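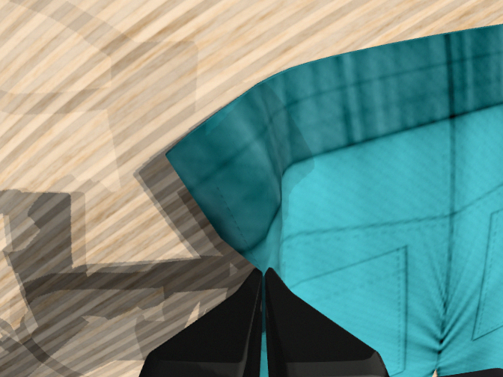
Frequently Asked Questions: Bromis Cloth Handling Software

The following questions are those most often received by the Bromis support office from laboratories and partner institutions. Questions about licensing are answered on a separate page.

General

What is Bromis?

Bromis is a software package for planning and controlling two robot arms that work together on cloth and clothing. It includes a simulator, a perception module, a motion planner and a set of tools for recording and replaying runs. It is maintained by the Agbayani Institute at its Dremovthorpe campus.

Who may use it?

Any university, public laboratory or registered company may request access. Individual students should apply through a supervisor.

Do I need a physical robot?

No. All planning and perception functions run in the simulator. A hardware driver is needed only when a plan is to be carried out on real arms.

Simulation

Which views does the simulator provide?

The standard workcell provides a fixed room view and a close view at each gripper. The close view is intended for judging the position of the fingertips against hems, waistbands and seams. Each view can be switched off in the scene file to save computing time.

Can shadows be turned off?

Yes. Set the shadow option to "none" in the scene file. Users who are training a perception model are advised to leave shadows on, as models trained without them have often mistaken a shadow border for the edge of a garment.

Why does the cloth pass through the table in my scene?

The contact thickness is usually too small for the chosen time step. Raise the thickness first. If the fault remains, shorten the time step and run the scene again from the start, not from a saved state.

Planning and Control

How does the planner keep the arms from striking each other?

Before any motion is released, the planner tests the full path of both arms, including the links, the grippers and the mounting frame. Paths that bring any 2 parts closer than the clearance set by the user are rejected.

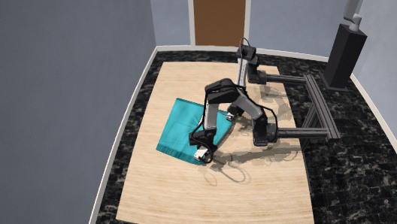

Cables are not part of this test by default. They may be added as simple tubes in the robot description file, but planning will then take longer.

What happens when no safe path is found?

The planner makes 10 attempts with different starting values. If all of them fail, it stops and writes a report naming the parts that came too close. Moving the cloth or changing the order in which the arms act will often resolve the matter.

May I use my own controller?

Yes. Controllers are loaded as plug-ins. The Bulla interface guide, supplied with the package, lists the functions that a controller must provide.

Perception

Does the perception module recognize types of garment?

It does not. It returns an outline, a set of candidate grasp points and a confidence value for each point. Sorting by type is left to the user's own software.

Support

How are faults reported?

Please send the log file, the scene file and the version number to the support office. Reports without a log file cannot be processed. Questions concerning the planner may be marked for the attention of Jayson Tiongson.

When is the next release expected?

The next release is planned for December. Scene files made with the present version will continue to load.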